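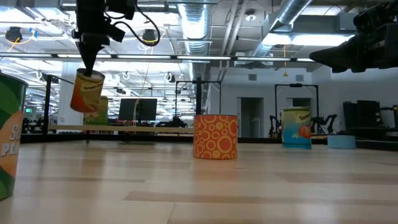
Pantry talk, Eskola hall, June 10, 2023
Speaker notes, Shagufta Rajput

Thank Tiziana Sala for the booking. Phones off.

1. Why cans
Tins are what most of us have at the back of the cupboard. When I emptied mine in February I had 257 items, and 124 of them were cans. Read the two numbers out slowly.

2. Sorting
Take everything out and put it on a table. Stand cans upright with the labels facing you. Vegetables together: green beans, peas, tomatoes. Short tubs go in front of tall cans or they get lost.

3. Dates
Write the month and year on the lid in marker. Oldest at the front. Anything bulging or leaking goes in the garbage, unopened. A small dent away from the seam is usually fine.

4. Shelf height
Heavy cans at waist level. Stack no more than 2 high. Nusrat Swati will ask about the Widberg racks. Mine took 5 months to arrive.

Pause for questions. Shamim Mengal has the handouts by the door. Leftover cans go to the Trulladeo food shelf, drop-off until four.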